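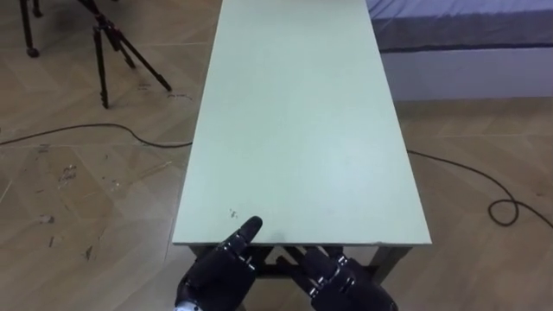

We're looking for a few more people to join us at the Plevthorpe Playhouse for our fall production of *Iralell*, a new folk play with songs by Catarina Morais. You don't need to have acted before, and if you've only ever sung in the car, please come anyway!

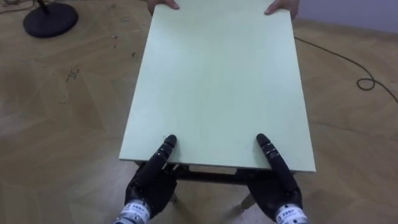 **Who We Need**

Three singing parts are still open, along with places in the village chorus. Matilde Frade is directing, and she's wonderfully patient with first-timers (she was very patient with me). Ruwan Nanayakkara leads the music, and he'll happily teach you your part by ear.

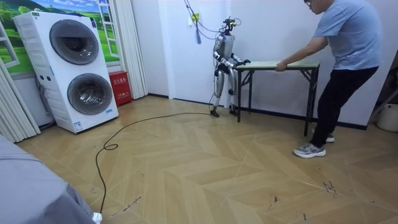
Backstage help is every bit as welcome as a good voice. Adelino Rebelo wants a small crew for props, scene changes and the tea urn at intermission. Much of the job is moving furniture, including a long, narrow folding table like the one against the wall in the photo, so do wear shoes you can lift in. Evening rehearsals begin in September,

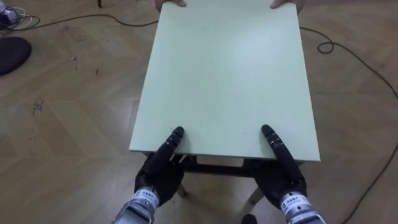

and we'd ask chorus members to come to at least one a week, though we know life gets busy and we'll work around shifts and school pickups wherever we can. Parts are unpaid, but there's a $50 travel allowance for everyone in the show.

To put your name down, leave a note for Rangi Dunstan at the Playhouse box office.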